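Re: [bullside-collect] Meal tray task, episode criteria
From: Oona Kuusisto
To: bullside-collect list

Lerato Chauke wrote:
> We are at 2,519 episodes for the meal tray task and I have two
> questions before we start the next block. First, do we keep episodes
> where the operator regrasps? The Grabner notes say discard, but the
> March batch has plenty of them and they were accepted. Second, is the
> table layout supposed to be fixed within a block or reshuffled for
> each episode? The operators are doing both.
>
> Lerato

Keep the regrasps. The Grabner notes were written for single-arm picking with rigid boxes and should not be applied to this task. A regrasp that ends with the item on the tray is a valid episode. Tag it "recovery" in the episode record so it can be weighted separately. Discard only if the operator paused teleoperation, if a person reached into the workspace, or if an item left the table.

On layout: fixed within a run of 40, then changed. Reshuffling for each episode slows the operators down, and the reset errors it causes are hard to find later. Between runs, change the positions of the baskets and the order of the items on the stepped shelf. The tray stays at the center. The bottle rack stays behind it. 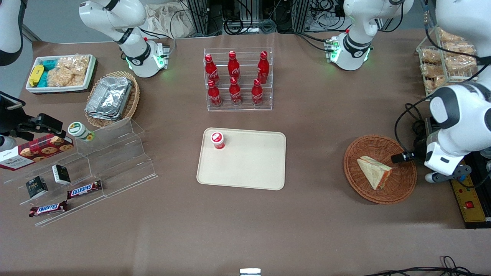 The instruction text also needs attention. In the last export a large share of the episodes carry "put the drink on the tray," and that does not separate the bottles from the cup. Name the item and where it starts, for example "take a cola bottle from the front step of the rack." If the left arm does the pick and the right arm does nothing, still record both arms. Selenero fills missing joint streams with zeros on import, and the policy then learns a jump to the zero pose at the start of the episode.

Two smaller items:

Bread and the sandwich. These deform, and the default gripper closing force is too high for them. Use the soft profile and note it in the record. Do not mix profiles inside one run.

Clear packaging and the acrylic stands. Depth is unreliable on both. Keep the depth stream anyway, but do not use it for the automatic success check. Success is labeled by hand from the fixed camera until Rurnero has a replacement.

Target for the next block is 1,000 accepted episodes, counted after review. Please split them evenly between the two arms where reach allows it. The shelf on the left side of the table is the part with the thinnest coverage so far, especially the lower tiers, so schedule those runs first.

I will update the operator sheet this afternoon. Existing episodes without the recovery tag can stay as they are; I have a script that finds them from the gripper signal, and it only needs the raw logs.

Oona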